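Gullton Household Help — Community Answers
Kitchen and Dining > Shared Kitchens > Layout and Care

Arranging a tea and toast table in a shared room

Posted by Gullton Residents' Office
2022-07-27
Status: Answered
Views: 40

Our office is responsible for a common room used by the residents of nine apartments. The room does not have a kitchen. It has a sink in the adjoining pantry, one large table, and wall outlets on one side only. The residents have requested that the table be set up permanently for tea and toast in the morning, and the office has agreed to this in principle.

Before the arrangement is approved, we would appreciate guidance on the following matters.

First, the position of the toaster. The table is wooden and has an oiled finish. We are concerned about heat and crumbs, and we do not know whether the toaster should stand directly on the wood or on a board of some kind. The cord is short. Placing the toaster at the front of the table would require an extension cord, and our building rules do not permit extension cords in common rooms.

Second, the teapot. One of the residents has donated a small porcelain teapot, and it is already in regular use. We have found pale rings on the table on two occasions. We would like to know how these marks may be removed and how further marks may be prevented. We would also like to know whether porcelain of this type should be washed in the machine in the pantry, as several residents have been doing.

Third, towels. At present a dish towel is left on the table throughout the day. Some residents believe that this is unsanitary and others consider it necessary. The office has no rule on the subject and would prefer to adopt one that can be stated in a single line on the notice.

Replies from persons with experience in shared rooms would be especially welcome. The table is 23 inches deep, in case this has a bearing on the first point.

Comments on this post (2)

Gollby Annex: Is there a shelf or cabinet above the table? This makes a considerable difference to where the toaster can go.

Gullton Residents' Office: There is no shelf and no cabinet. The wall behind the table is painted plaster. There is a window at one end, without curtains.

Rathore House Management
Accepted by the poster

We have maintained a similar table at Rathore House for a number of years and can offer the following, which is taken largely from our own room instructions.

Location of the toaster. The toaster should stand toward the rear of the table, on the side nearest the outlet, and the cord should reach the wall without being pulled tight. It should not hang over the front edge, where a sleeve or a chair may catch it. We leave a clear hand's width between the toaster and the wall and we keep paper goods, including napkins and notices, at the opposite end. If the table has a hole for cords, the cord may be passed through it, but only where the plug fits without force. Forcing the plug damages both the plug and the rim of the hole.

Surface under the toaster. Most household toasters have feet that hold the body clear of the table, and a sound wooden top will generally tolerate this. On an oiled finish, however, we recommend a flat ceramic tile or a metal tray. The principal benefit is in cleaning. Crumbs that collect under a toaster on bare wood are rubbed into the grain whenever the toaster is moved, while a tray can be lifted and emptied. Please do not use a cloth or a woven mat for this purpose.

The crumb drawer should be emptied on a fixed schedule. Ours is emptied weekly, with the toaster unplugged and fully cool. We do not permit residents to shake the toaster over the table, and we do not permit any utensil to be placed in the slots. A slice that has become stuck is to be removed only after the toaster has been unplugged and has cooled.

Pale rings. A pale ring on an oiled surface is ordinarily moisture or heat in the finish and has not reached the wood. Allow the table to dry for a full day before doing anything further. Many marks will fade in that time. If the ring remains, rub the area lightly with a soft cloth and a small amount of the same oil that was used on the table, working along the grain, and wipe off all of the excess. Oily cloths must be laid out flat to dry outdoors before they are thrown away. They should never be left in a heap, as they can heat up and catch fire on their own.

A dark ring is a different matter. It generally means that water has reached the wood itself, and it will usually require light sanding. We would advise against attempting this in one spot only, as the repaired area will show.

Prevention. Provide a trivet and keep it in the same place. We tried loose coasters, and they were gone within a season. A single cork trivet, large enough for the pot and set where people naturally put the pot down, has been used without any reminder. It should be lifted and wiped underneath each evening — cork holds moisture, and a damp trivet will leave the very mark it was purchased to prevent.

General layout. Our practice is to keep the tea articles at the front and the electrical articles at the back, with a folded towel between them.

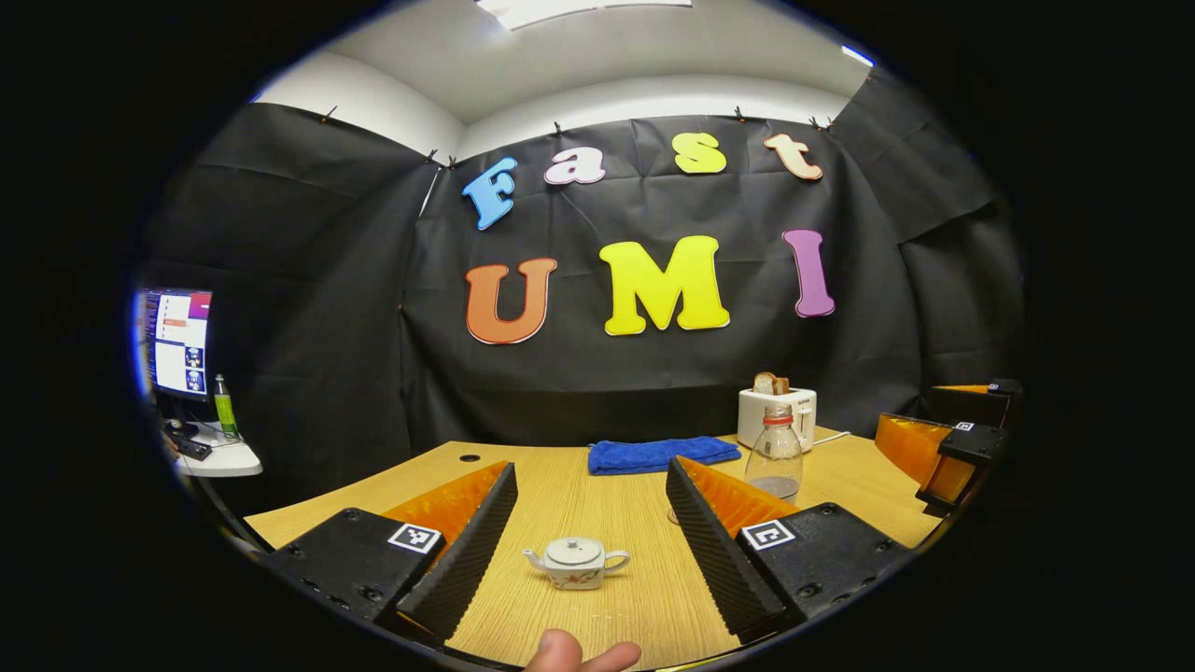
The towel should be folded flat and laid parallel to the back edge, so that it takes up little depth and does not drift toward the toaster. It is there for drips from the spout and for drying hands before the toaster is touched. It is not to be used for drying dishes, and it must never be laid over the toaster or against its side, even when the toaster is believed to be off.

On a table 23 inches deep this arrangement is possible but close. We would suggest that the tea articles be placed to the left or right of the toaster, and not directly in front of it, so that no one has to reach across a hot appliance or a full pot. Bottles and jars should be kept to the minimum that residents will use in a morning. Anything nearly finished should be removed at the evening check, as it will otherwise stand there indefinitely.

On the notice, we would propose this wording: "One clean towel each morning, for hands and spills only; used towels go in the hamper by noon."

Comments on this answer (3)

Gullton Residents' Office: Thank you. This is most helpful. May we ask how many towels you keep in rotation?

Rathore House Management: We hold 19, which covers two weeks of daily changes with several in reserve. A smaller room could manage with fewer, provided that laundry is done weekly.

Gollby Annex: We can confirm the remark about coasters.

Draltik Tableware Care Desk

We will confine our reply to the teapot.

Whether porcelain may be washed by machine depends chiefly on the decoration. Decoration applied beneath the glaze is protected by it and will usually withstand machine washing. Decoration applied over the glaze will wear, and metallic bands or lines will wear sooner. To distinguish the two, hold the piece at an angle to the light and pass a fingertip across the pattern. If the pattern can be felt, or if it has a different shine from the area around it, it should be treated as applied over the glaze and washed by hand. If the pattern already appears faint, we recommend hand washing in any case.

Wash with warm water, mild soap and a soft cloth. Remove the lid first and wash it separately. Most chips that are brought to our attention are on the rim of the lid or the tip of the spout, and they occur in the sink and not at the table. A folded cloth placed in the bottom of the sink will prevent a great many of them.

For tea stains on the inside, fill the pot with warm water and a spoonful of baking soda, leave it for up to 40 minutes, and rinse well. A narrow bottle brush may be used in the spout. Steel wool and scouring powder should not be used at any time. Chlorine bleach is likewise unsuitable, particularly where the glaze has fine cracks, as it may enter the body of the piece.

Before filling the pot with boiling water on a cold morning, rinse it with warm water and pour this away. Store it with the lid off or resting at an angle so that the interior can dry. A pot put away closed and damp will acquire a stale smell within a few days.

Comments on this answer (1)

Gullton Residents' Office: The pattern cannot be felt with a fingertip. We will nevertheless ask residents to wash it by hand, and will post a line to that effect beside the pantry machine.

Gollby Annex

We do not have a table of this kind at present. The one we had was withdrawn in February at the request of the residents on that floor, who objected to the smell of burnt toast in the hallway.

Our only recommendation is to set the browning control to a low number and to mark that number with a small dot of paint. Most of the burning came from one person turning the control up and the next person not looking at it. We would also keep the door closed in the mornings.

As to the towel, paper towels on a wall holder would remove the problem altogether, although the cost should be considered.

Comments on this answer (2)

Rathore House Management: If a paper towel holder is installed, please place it well away from the toaster.

Gullton Residents' Office: Noted. The door has a closer and is kept shut. We will mark the control as suggested and have ordered a trivet and a metal tray. The notice will go up once both have been delivered.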